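Closing the Drawer: What Broke in Our Simulated Arm
Project report, Trarkance simulation lab
December 5, 2019

So the plan was easy. Teach a simulated arm to close one drawer. That was the whole pitch, and when we turned in the proposal in July my biggest worry was that it would look too small for a term project. I would like to go back and have a word with that version of me.

I'm going to skip most of the setup because it's the same as the other groups had. We used the Henent simulator with the stock arm and two-finger gripper, and the pushing policy was trained on the small cabinet from the Zadard furniture pack. My part was the contact side: collision shapes, force limits, the stop logic. Which means the thing that went wrong was mostly mine, and I want to use this report to go through it properly, since I learned way more from the fault than from the weeks when everything behaved.

Early on, things did behave. The arm would come down beside the drawer front, touch it, and shove it in. A few runs ended crooked, a few missed completely and waved at the air (fun to watch, not so fun to grade). Then we made the task harder by putting a big storage box on top of the cabinet. The idea was that a heavy load would keep the cabinet from sliding across the floor while the arm pushed. Good idea! It did keep the cabinet from sliding. It also gave us the failure.

What happened is this. With the drawer all the way open and the box up top, the policy would make contact, push, and keep pushing. The drawer would move a little and jam, and the force reading would climb past our limit of 40 newtons without the stop ever kicking in. In the worst runs the fingers sank right into the drawer front, the solver panicked, and the cabinet shot off sideways and took the box with it. The first time I saw it I laughed out loud. The second time I thought about a real arm doing that in a room with me in it, and I didn't laugh. 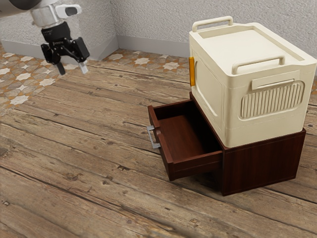 Try it without the box before you touch the stop logic, Antoniuk wrote under my first draft, because you have a jam and a missed stop, and you're writing as if they were one bug. I grumbled about that comment for a whole evening, but it was right. I had been changing the force limit and the collision shapes at the same time and then wondering why the results made no sense.

So I split it up. First, the jam. I took the box off and the drawer closed fine. I put it back on and set its mass to almost nothing, and the drawer still stuck! So weight wasn't the problem. I turned on the collision view, which I should have done on day one, and there it was: the collision shape for the box was one big lump that hung down lower than the box you could see, and it reached into the space where the drawer had to slide. The arm was pushing the drawer into an invisible wall. I swapped in a tighter shape built from 5 simple pieces, and the jam went away.

Second, the stop. This one is more embarrassing. The force check was reading the wrist sensor, and I had smoothed that signal hard so our plots would look nicer. The smoothing was fine for plots. For a safety check it was terrible, because by the time the smoothed number crossed the limit, the run had already blown up and reset. The raw value had gone over long before. I now feed the raw signal to the stop and keep the smoothed one for the charts, and the arm freezes and backs off when it should. I also added a second check that doesn't use force at all: if the gripper is being told to move and the drawer isn't moving, stop anyway.

I tested the new stop with the old bad collision shape put back on purpose. It tripped every time I tried it, with no flying furniture. I only tried straight pushes on the drawer front, though, so I can't say much about what happens if the arm catches the handle or comes in from the side. The log format also changed halfway through the project, so the early runs can't be compared with the late ones, and I left them out of the plots.

Stuff I'd do differently: look at the collision shapes before training anything, change one setting at a time, and never let a plotting choice anywhere near a safety check. I'd also write the stop test first. Ours came last, after the policy was already trained, and by then everyone was a bit in love with the policy.

If another group picks up this cabinet next term, the fixed box shape and the stop test are both in the project folder. The handle approach is still open, and so is any run where the drawer starts only partly open.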